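Irkero Closes Funding Round as It Prepares a Move Into Regional Freight

Irkero, a maker of scheduling software for trucking companies, has closed a $45 million funding round led by Khalaf, the investment firm that first backed it when it had 11 employees. The company intends to use most of the money to bring its product to small regional carriers, a group it has so far served only through resellers.

Dalal Bitar, the company's chief executive, met with us at its Hurkberg office on Thursday morning. She described the round as slower than the previous one and said that the terms had changed twice during the talks.

"We began with a larger figure in mind," she said. "Over the summer we looked at what we could spend well in two years, and we lowered it. Khalaf agreed with that decision, although it meant a smaller stake than they had asked for."

Irkero's software assigns loads to drivers and updates those assignments during the day as pickups are delayed or canceled. The company reports 426 paying customers, most of them fleets of medium size. Bitar said that smaller carriers often keep their schedules in spreadsheets and that many of them have no employee whose main job is dispatch.

"For those firms, a setup period of 12 weeks is out of the question," she said. "The owner is often driving one of the trucks. We have to get them running in a few days, with their own customer list already loaded, or they will go back to the phone."

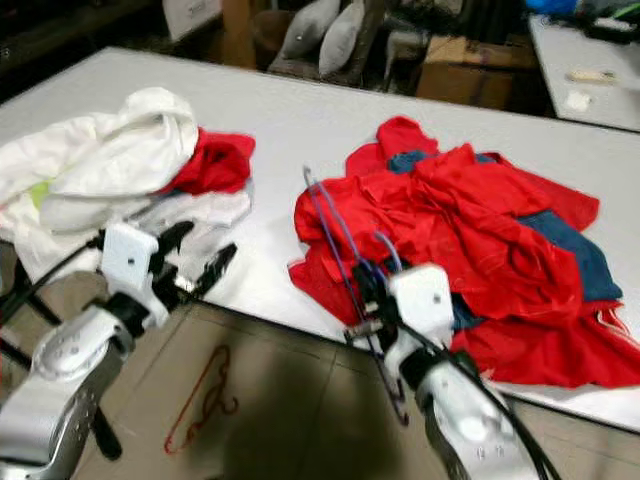 Khalaf's partners have asked whether customers of that size will stay long enough to cover the cost of signing them up, and they expect a first answer by November. Bitar acknowledged the concern. She said the company had tested monthly contracts with a small group of carriers and had seen more cancellations than it does among larger fleets, though fewer than its own forecast.

The round also settles a question about Flalau, the route-planning firm that Irkero agreed to acquire last year. Payment had been divided into two parts, with the second due on completion of a shared product. Bitar confirmed that the second part will be paid from the new funds and that Flalau's engineers will remain in their present office.

"There was some anxiety on their side, and I understand it," she said. "They had built a good product and were waiting to learn who would pay for the next version - and whether their name would be on it. It will be, at least through next year."

Asked about a public offering, Bitar said the board had not discussed a date. Her attention, she said, is on hiring a head of customer support for the regional business. The post has been open since spring, and two candidates are due in Hurkberg for final interviews next week.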